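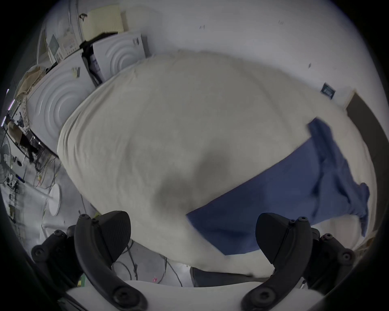 Wie lernt ein Roboter, ein Bett zu machen?

Stell dir vor, du sollst jemandem erklären, wie man eine Bettdecke glatt zieht. Aber dieser Jemand hat noch nie eine Decke gesehen, weiß nicht, was weich ist, und hat auch noch nie in einem Bett geschlafen! Ganz schön schwierig, oder? Genau so geht es einem Roboter am Anfang. Er hat zwar Motoren und einen Computer, aber von Decken, Kissen und Handtüchern hat er keine Ahnung.

Früher haben Menschen den Robotern jede Bewegung einzeln aufgeschrieben: ein Stück nach links, ein Stück nach unten, Finger zu. Bei einer Schraube, die immer am gleichen Platz liegt, klappt das prima. Eine Decke aber liegt jedes Mal anders da. Mal hat sie einen dicken Buckel in der Mitte, mal rutscht sie zur Seite, und dann liegt vielleicht auch noch ein blaues Tuch obendrauf. So viele Anweisungen könnte kein Mensch aufschreiben, selbst wenn er den ganzen November nichts anderes täte.

Deshalb lernt der Roboter lieber aus Beispielen, ein bisschen so wie du, als du beim Schleifebinden immer wieder zugeschaut hast. Im Projekt Usulier kümmert sich Edileuza Arruda um diese Beispiele. Sie nimmt dazu einen Greifer in die Hand, also ein Werkzeug mit zwei Fingern, die sich öffnen und schließen lassen wie eine große Grillzange. Eine Kamera am Greifer filmt, was vor den Fingern passiert. Edileuza greift den Stoff, zieht, lässt wieder los, und die Kamera nimmt alles auf.

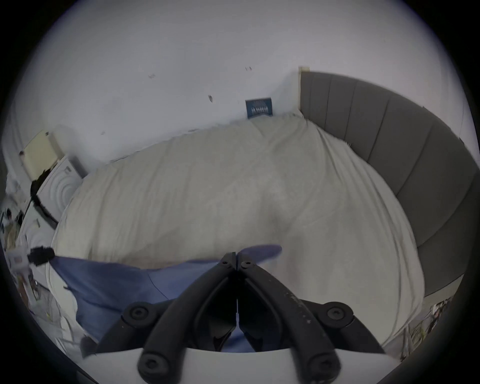
So eine Aufnahme vom Anfang bis zum Ende nennt man eine Vorführung. Manche dauern nur 9 Sekunden, andere 45, je nachdem, wie widerspenstig der Stoff gerade ist. An einem fleißigen Vormittag hat Edileuza einmal 39 Vorführungen geschafft — danach, erzählt sie, war ihre Hand so müde, dass sie die Kakaotasse lieber mit links gehalten hat. Zusammen sind es inzwischen 484, und das Team möchte noch viele mehr.

Wozu braucht man denn so viele, fragst du dich jetzt vielleicht? Wenn der Computer immer nur dieselbe Decke in derselben Lage sehen würde, dann könnte er auch nur mit dieser einen etwas anfangen. Darum wird der Stoff zwischendurch immer wieder neu zerknüllt (das ist der Teil, bei dem alle mithelfen wollen). Das Lernprogramm, es heißt Ista, schaut sich die Filme an und sucht darin nach Mustern: Wie sieht eine Falte aus? Wohin bewegen sich die Finger, bevor sie zugreifen?

Auch Vorführungen, die danebengehen, werden angeschaut. Rutscht der Stoff weg, schreibt Edileuza das dazu, damit Ista den Ausrutscher nicht für einen guten Trick hält.

Probier es zu Hause doch selbst einmal aus! Nimm eine Nudelzange aus der Küche und versuche, damit ein Handtuch zu falten. Am besten machst du es gleich ein paarmal hintereinander und zerknüllst das Handtuch dazwischen jedes Mal wieder. Achte darauf, wo du zuerst hinschaust und an welcher Stelle du zupackst — und ob es beim letzten Mal noch dieselbe Stelle ist wie beim ersten.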